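第四章 饮料瓶回收架的安装与日常使用

适用范围：Dustau 三格回收架（落地款），配 Drollent 手压瓶器。只有回收架、没有压瓶器的，跳过4.4。
读者：办公室、社区活动室、小型培训机构里被指派管这件事的人。

4.0 先把期望降下来

包装盒上印着“让回收变得轻松”。装好之后，该洗的瓶子还是得有人洗，该拎下楼的袋子还是得有人拎。回收架能解决的问题很有限：给瓶子一个固定的去处，让它们别跟剩饭混在一起。买之前如果指望靠它养成全楼的习惯，可以现在就把这个指望收起来，后面的步骤会好做一些。

厂家的说明页还提到“专利导流口设计可提升投放准确率”，没给测试条件，也没说跟什么比。本章不采用这个说法，导流口按普通开口处理。

4.1 开箱清点

1. 把纸箱平放，从印有箭头的一面划开。刀片不要伸得太长，底板就贴在纸板下面，划花了不影响使用，但客服不认这种划痕。
2. 清点部件：立柱四根，隔板两块，底板一块，顶盖一块，内桶三只，螺丝一包，内六角扳手一把。
3. 螺丝包里有长短两种。说明书的示意图把它们画得一样长，请以实物为准：长的用在立柱和底板，短的用在顶盖。
4. 随箱贴纸一张，印有“塑料”“金属”“其他”三种字样。先别贴，见4.5。

注：扳手很软，拧到后面几颗容易打滑。手边有自己的工具就用自己的。

4.2 选位置

1. 离饮水机或垃圾桶近的地方优先。说明书建议放在“光线明亮、具有展示性的区域”，这条建议对拍宣传照有用。放在没人顺路经过的地方，再明亮也收不到几个瓶子。
2. 背面留出至少一掌宽。内桶是从正面抽的，但清洁的时候要把整架挪开，贴死了墙就很难下手。
3. 地面不平的，先调底脚再上隔板。顺序反过来，隔板会卡在立柱中间，得全部拆掉重来。
4. 不要放在消防通道、配电箱或门后。物业说“临时放一下没关系”的，最好让他们写下来。

注意：整架空的时候很轻，抽屉式内桶全部拉出时重心会往前跑。有小孩的场所，用随箱的绑带把立柱固定到墙上。绑带要用墙钉，箱里没有墙钉。

4.3 组装

1. 底板朝上放平，四根立柱对准孔位，用长螺丝拧到半紧。
2. 两块隔板从上方滑入，卡到有响声为止。有的隔板不响也到位了，用手压一压，不晃就算好。
3. 盖上顶盖，拧短螺丝。
4. 回头把长螺丝全部拧紧。
5. 放入内桶，逐个抽拉几次。第一次会涩，不建议抹油，沾了灰以后更难抽。

说明书标称“单人几分钟完成”。第一次装的人请留出半个下午，包括找那颗滚到柜子底下的螺丝。

承重方面，厂家只给了一个数字，没有说明是单层还是整架。在得到答复之前，请按整架来理解。我们写信问过，收到的回复是一份产品图册。

4.4 压瓶器的安装与使用

Drollent 手压瓶器挂在立柱右侧，附带两只夹扣。

1. 把夹扣套在立柱上，高度以手肘自然下垂时能握到把手为宜。说明书给的是一个固定高度，对矮个子和高个子都不合适。
2. 拧紧夹扣，用力晃几下，确认压杆下行时底座不转。
3. 试压一只空瓶。瓶盖必须先拧下来。带着盖压，瓶身里的空气没有出路，盖子有可能弹出去。
4. 压完以后瓶子会回弹一部分。宣传页说体积能减少到“极小”，这要看瓶壁厚薄。薄壁水瓶压得很服帖，厚壁的碳酸饮料瓶压完还是鼓的。
5. 玻璃瓶、喷雾罐、带泵头的瓶子一律不要放进压瓶器。

注意：压杆没有锁。不用的时候请把它放到最低位置。说明书里提到的“安全锁扣”我们在实物上没有找到，可能是另一个型号的配件。

关于要不要压，收运方的意见也不统一。有的要求压扁，图省地方；有的要求保持原样，因为压扁的瓶子在他们那边不好分。先打电话问，问完再决定是否安装压瓶器。已经买了的，也先问。

4.5 贴标签

1. 随箱贴纸的字偏小，站着看不清。建议自己打印，用粗一点的字，贴在开口正上方。
2. “其他”这一格请慎重。只要有一格写着“其他”，其余两格就会慢慢失去意义。我们的做法是把它改成“瓶盖”，或者干脆空着不贴。
3. 标签上写东西的名字，少写材料的名字。大部分人分不清瓶底的数字代表什么，也不应该要求他们分清。写“饮料瓶”“易拉罐”就够了。
4. 不要贴口号。口号占掉的地方可以用来写“请先倒空”。

4.6 瓶子的前处理

说明书把这一节压缩成一句“请投入清洁干燥的瓶子”。照这句话做的人很少，照这句话来管理的人会很累。下面的步骤是删减过的，每一步都尽量短。

1. 拧下瓶盖。盖子和瓶身常常是不同的塑料，收运方若要求分开，盖子另放；若不要求，压扁以后再拧回去。
2. 瓶口朝下，把剩余的液体倒进水池。不要倒进花盆，含糖饮料会招虫。
3. 装过水的瓶子不必冲洗。装过茶、果汁、奶的，接少量清水晃一晃再倒掉。冲到一尘不染没有意义，多用的水也是资源。
4. 瓶身横着放在台面上控一会儿。瓶口略微伸出水池边缘，剩下的几滴自己会流走。

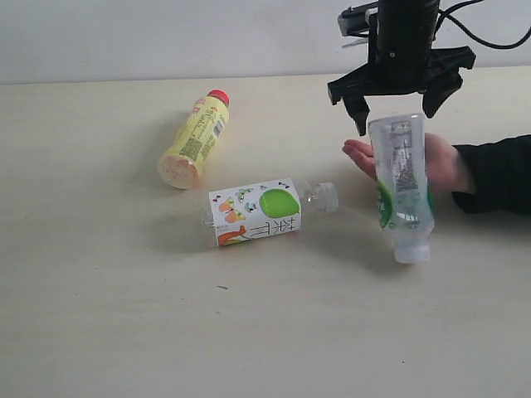
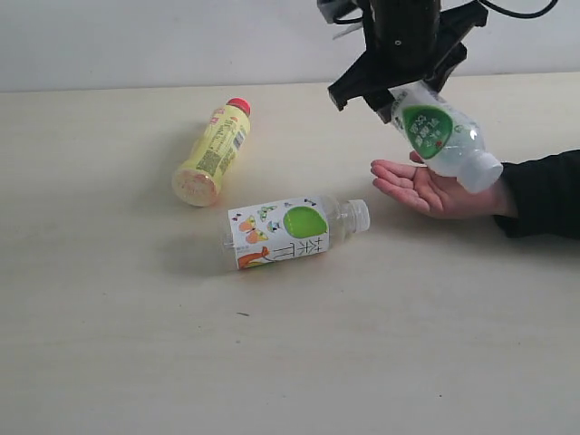
5. 标签一般不撕。很多教程要求把标签撕干净，却不说撕下来的标签该扔到哪里。收运方明确要求撕的才撕，沿虚线撕得动的就撕，撕不动的不要用热水泡。
6. 检查瓶内有没有异物。烟头、牙签、纸巾团最常见。有烟头的瓶子直接当其他垃圾处理，不要伸手去掏。
7. 装过油、洗涤剂或不明液体的瓶子不进回收架。瓶子外面写着矿泉水，里面装的未必是矿泉水，闻到异味就别再打开。

注：前处理最好在投放的人手里完成。放到管理的人手里，头几天还能做，之后就会堆成一袋发酸的瓶子。如果实在推不动，把水池边那块“请倒空”的牌子换到投放口旁边试试，效果不保证。

4.7 哪些瓶子不收

各地规则有差别，下面的列表只供参照，以你们签约的收运方为准。

可收：透明水瓶、茶饮料瓶、碳酸饮料瓶。
通常可收，先问：有色饮料瓶、全身包膜的瓶子、大桶装水的小号手提瓶。
不收：一次性塑料杯、吸管、外卖汤盒、瓶身里还有液体的任何瓶子。

“可降解”字样的瓶子要单独说一句。印着这几个字不代表可以跟普通饮料瓶一起回收，混进去反而可能影响整批。印刷的人写得很大方，处理的人未必有对应的设备。拿不准就挑出来。

容量标注也帮不上忙。300 毫升的小瓶和 500 毫升的标准瓶处理方法完全一样，没必要按大小分格。有的办公室按大小分过，坚持下来的理由只有看着整齐。

4.8 称重与记录（可选）

如果上级要数据，可以配一台 Makowska 挂钩秤。没有人要数据的话，建议跳过本节，省下来的时间去擦隔板。

1. 秤挂在固定的钩子上，不要手提着读数。手提的时候数字一直在跳，最后记下来的往往是自己想要的那个。
2. 先称空袋，按清零键，再挂满袋。
3. 读数稳定后记录，只记重量和经手人。
4. 袋里有积水的，倒掉再称。积水会让数字好看，交出去以后收运方一过秤就对不上。

不要按“个”来记。我们试用阶段有一张表写着 126 个，过后重新核对，发现把瓶盖也算了进去。这个数字后来出现在一份汇报里，再也没有人改过来。

同样要留心的是把重量换算成“相当于种了几棵树”的小工具。秤的配套应用里就有一个，换算系数藏在帮助页的最底下，没有出处。可以看，不要引用。

4.9 装袋与交运

1. 内桶装到开口下沿就该换袋。压得再满，扎口的时候会撑破。
2. 袋子选透明或半透明的，收运的人看得到里面是什么，少一次拆袋。
3. 扎口打活结，不用胶带。
4. 袋外写清来源，例如楼层和房间号。
5. 放到约定的交接点，不要提前一整天放出去。袋子在楼道里过夜，第二天多半会被翻开。

以 Groston 上门收运为例：预约在手机页面上做，时段选了之后可以改一次。页面写“准时上门”，合同里写的是“尽量在所选时段内”，两句话冲突的时候以合同为准。司机到了会现场看一眼，混了太多杂物的袋子可以拒收。拒收不收费，但袋子会留在原地，要由你们自己搬回去。

注意：不要把瓶子和纸张混在同一袋。瓶口残留的液体会把纸泡坏，两样都变成没人要的东西。

4.10 清洁与保养

1. 内桶每次换袋时用湿布擦一遍。夏天多擦，5 月以后如果闻到甜味，先看导流口背面，那里容易积糖浆，正面看不见。
2. 隔板不要用钢丝球。涂层比看起来薄。
3. 螺丝隔一段时间紧一遍。会松的总是底部那几颗。
4. 压瓶器的压杆关节处可以滴一滴缝纫机油，只滴关节，别滴到压板上。
5. 整架不要用水管冲。说明书说“可水洗”，指的是内桶，翻译的时候漏了主语。

随箱附送的除味片用完后不必再买。换袋够勤就没有味道，换袋不勤，除味片也盖不住。

4.11 常见问题与处理

内桶抽不动
先看袋子的边有没有夹进滑轨。把袋边往外翻，压在桶沿下面。仍然抽不动的，检查底脚是否放平。

开口处总是堵
多半是有人把整袋垃圾往里塞。把顶盖掀开取出，不要用棍子捅。反复发生的，考虑在旁边加一只普通垃圾桶。有些单位装了回收架就撤掉垃圾桶，结果回收架变成了垃圾桶。

小飞虫
瓶子没有倒空。喷杀虫剂只能管一天，回到4.6的第2步。

压瓶器压不动
确认瓶盖是否拧下。瓶盖已拧下仍压不动的，瓶壁太厚，直接投放，不要整个人压上去。

收运方说质量不合格
请对方拍照说明是哪一类问题。只说“不合格”的，没有办法改。收到照片后跟4.7的列表对一遍，列表与对方要求不一致的地方，以对方为准并把列表改掉。

标签掉了
打印纸遇潮会卷边，换防水贴纸或在外面覆一层透明胶。

4.12 保修

保修卡背面写明保修 3 年，正面写明“易损件除外”。易损件清单包括内桶、底脚、绑带、夹扣和螺丝。除去这些，剩下的是立柱、隔板、底板和顶盖，也就是平时不太会坏的那几样。

申请保修需要提供购买凭证和损坏部位的照片。保留外箱的要求写在网站上，卡片上没有写，我们的建议是外箱压平留到试用期结束，之后就可以一并送去回收。

下一章说明多台回收架并排安装时的连接件，单台用户不需要阅读。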